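Home | Diary | Comics | Con Reports | Zines | Links

Sat 5 June
Posted by Svitlana Pasichnyk

Filed under: Convention Diary, Small Press

Up at 5:40 to get the early train to Brimer. I had the books in the gray suitcase and the prints in the flat box, and the wheel on the suitcase that went bad in May is still bad. It pulls left. I walked most of the way to the station dragging it at an angle.

Adesuwa met me on the platform with the tablecloth and the float. We had agreed on a float of mostly fives and she had brought mostly tens, so she went to the coffee stand and bought two teas with a ten, then went back and bought a muffin with another one. By the time we got on we had some fives.

The show is in the Estton Hall this year. Last year it was at the college, which was closer to the station but had bad light. Estton is an old market building with a glass roof. It was bright and already warm at half past eight. Small press is along the back wall, between the doors to the panel rooms and the place that sells hot dogs. We were table 13. I was pleased with that because it was two from the end and people have to pass it to get to the panels.

Set up took forty minutes. Three copies of Zillside volume one in front, three of volume two, the new one in the middle on the wire stand. Prints in the box, with one of each clipped to the back rack. The rack leaned. Adesuwa put a folded flyer under one foot and it stayed put until the afternoon.

On our left was Mohsin Lodhi, who does the Rathore books. I had read the first four and didn't know he was going to be there. I told him I liked the one with the flooded bus depot and he said that one sells the worst. He had five boxes under his table and a card reader that worked the first time. Ours took three tries and then asked for an update. I did the update on my phone data while the doors were opening.

Doors were at ten. The first half hour was slow for us because everybody goes straight to the big booths at the front for the exclusive covers. You can see them from the back wall, a line going all the way around past the T-shirts. Around 10:30 they started drifting back with their bags. Sold the first book at 10:42 to a man who asked if it was finished. I said the story ends in volume five. He asked when volume five would be out and I said I was drawing volume four. He bought volume one and said he would see how he felt.

After that it was steady. Most people pick up the new one first because of the yellow cover, then find out it's the third, then put it down and pick up the first. I should have put the first in the middle. I swapped them at noon and I think it helped, but noon was also when it got busy, so I can't tell.

I wrote down what people asked, because I said last year I would and didn't:

Is this for kids. (Ten and up.)
Did you draw all of it. (Yes. Adesuwa letters.)
Is it like the show. (I don't know which show. Several people asked this.)
Do you do commissions. (Not at the table.)
Where are the restrooms. (Past the hot dogs, left.) 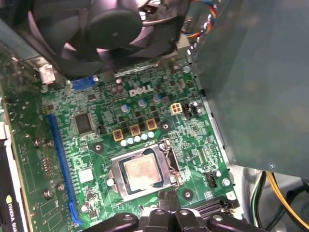
At one I left Adesuwa with the table and went to the panel on printing costs. It was in the smaller room and it was full, with people standing along the side. Danish Bukhari ran it. He prints for four or five people I know and he is very good at explaining paper without making you feel stupid. He had one book made three ways and passed them around. The cheapest one looked fine closed. Opened flat, the pages near the middle started to come away from the spine. The most expensive one was sewn. The middle one was what I already use, so I felt all right about that.

The part I wanted was about run size. I have been printing 308 at a time, which is an odd number that came from how many fit in the boxes the first printer used. I have kept ordering it ever since without thinking. Danish went through the price per book at different sizes, and the drop when you get to 1,000 is big. He also said very plainly that most people in the room should not print that many, and that he has been in a lot of garages full of comics. A woman near the front asked what to do if you already had a garage full. He said sell them as sets at a lower price and stop reprinting volume one until it's gone.

I asked about printing the first volume in a larger run and leaving the later ones small, since the first always sells more. He said yes, that was sensible, and to look at my own numbers over two years before doing it. I have the numbers but they're in three different notebooks. One of them is the one that got left at my sister's.

There was a long question at the end from somebody who wanted to talk about the direct market and the distributors. It went on for a while and I left before the answer.

Back at the table at two. Adesuwa had sold four sets while I was gone, which is more than I sold all morning. She says she just stands up. I sit down and draw, and people don't like to interrupt. I stood up for the next hour and sold two sets and my feet hurt.

Ghazala Sial came by around then. She had her reviewer badge on. She reviewed volume two on her site and was fair about it. She thought the middle was slow and that the harbor chapter should have come sooner, and she was right, and I moved things up in volume three partly on account of that. I didn't say so. I gave her a copy of the new one. She wanted to pay and I said no, then she bought two prints at full price, so it came out almost even. She asked if the ferry captain comes back. I said I couldn't say, and she said that meant yes.

She had been at the front most of the day and said the signing lines were badly run. They gave out wristbands for the afternoon signing at ten, and again at noon, and then more people had wristbands than there was time for. She said some families had been standing there since before the doors. We couldn't hear any of it at the back except the announcements, and those were hard to make out under the glass.

The costume contest was at three in the open space in the middle. I could see heads. Somebody had made a very tall lighthouse that bent at the waist so it could sit down. It didn't win. The winner was a girl of maybe nine as a moth, with wings on a frame, and the clapping for that was loud. Mohsin stood on his boxes to see, then one of the boxes gave way. No books hurt.

The rack fell over at twenty past three. Two prints bent at the corner. I put them in the bargain folder at half price and they were gone in ten minutes, so maybe I should bend more of them.

It got quiet after four. Mohsin and I traded books. He gave me the fifth and sixth Rathore and I gave him all three of mine, which he said was a bad trade for me by page count. We talked about lettering. He does his by hand on a separate sheet and scans it in. It takes him two days a chapter. Adesuwa told him what she does and how long it takes and he went quiet and then asked her to write down the name of the font. She wouldn't, because she made it. He asked if she would sell it to him. They are going to email.

Closed up at 5:30. Takings for the day were 421 in cash and card together, before the table fee and the trains. That is better than last year. Card was more than half of it, and last year it was hardly anything. We need a second battery for the reader. It was at nine percent when I turned it off.

The suitcase was lighter going back but still pulled left. We missed the 5:52 because of it and sat on the platform until the next one. Adesuwa ate the muffin. I read the fifth Rathore. It's the best one so far, and the coloring on the night pages is something I want to look at again with a proper lamp. He uses a flat dark blue for everything behind the figures and leaves the windows as bare paper. I have been doing windows in yellow for three books.

Home just before eight. Put the cash in the tin, put the leftover stock back on the shelf, and counted what's left of each volume so I don't have to do it tomorrow. Volume one is very low. Volume two I have plenty of.

To do:
Get the notebook back from my sister.
Email Danish for a quote on volume one, two sizes.
New rack, or at least new feet for this one.
New suitcase wheel.
Send Ghazala the cover file she asked for.
Volume four, page 31, the stairs are wrong.

Applications for next year's tables open at the end of the month. I'll ask for 13 again if they let you ask. Feet in a bowl of cold water now, then bed.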